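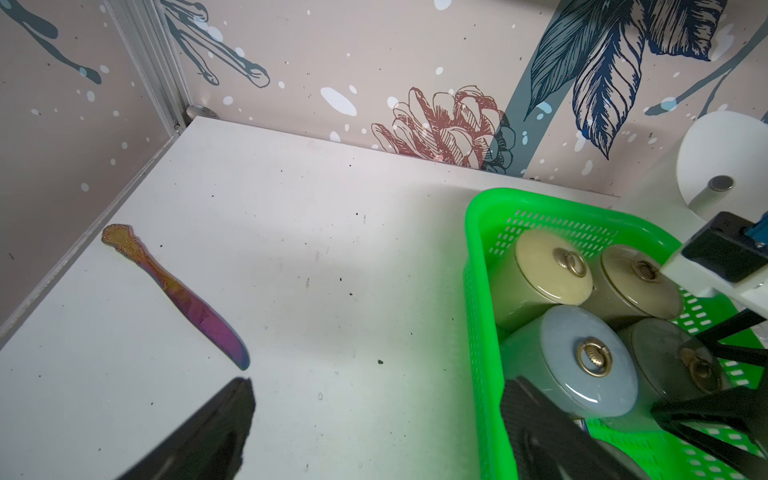
### 4.2 Rhyme and the tired adult

Our corpus holds 310 bedtime books published since 2000, of which 79 rhyme from first page to last. Most of the others rhyme for a while and then think better of it. We had expected editors to have caught this. Gouveia, whose list supplied the largest share, seems to have regarded it as a style.

We coded each book for broken meter, meaning any line a parent must read twice to find the beat. "Hippopotamus" did well in nearly every position. "Orange" did not, though authors keep trying.

**Figure 2.** Two black robot arms at a white table with a green plastic basket.
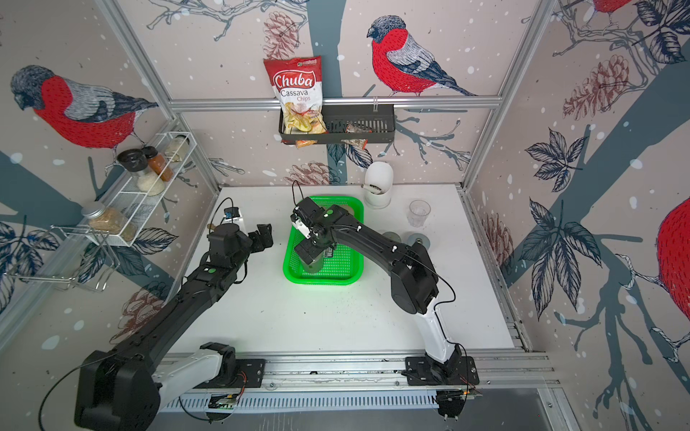

Jayson Tolentino objected, on reading a draft, that a stumble may be the only thing keeping the reader awake, and that we had scored it as a fault. We have kept the scoring and added his point to the limitations, where it has plenty of company.

Broken lines cluster near the end of the book, usually on the spread where the animal finally goes to sleep.
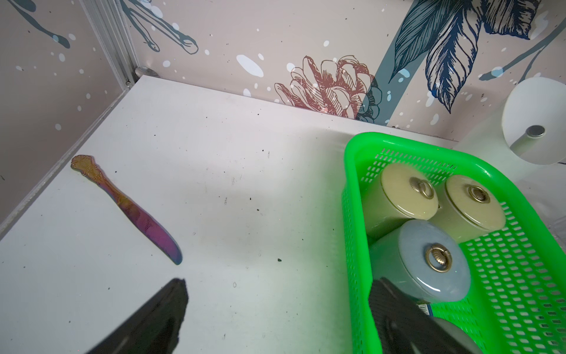
The cluster survives when the very short texts are dropped. Mota's coding and mine differed mainly over whether "again" rhymes with "rain," a dispute that ran through March and which we report as unresolved.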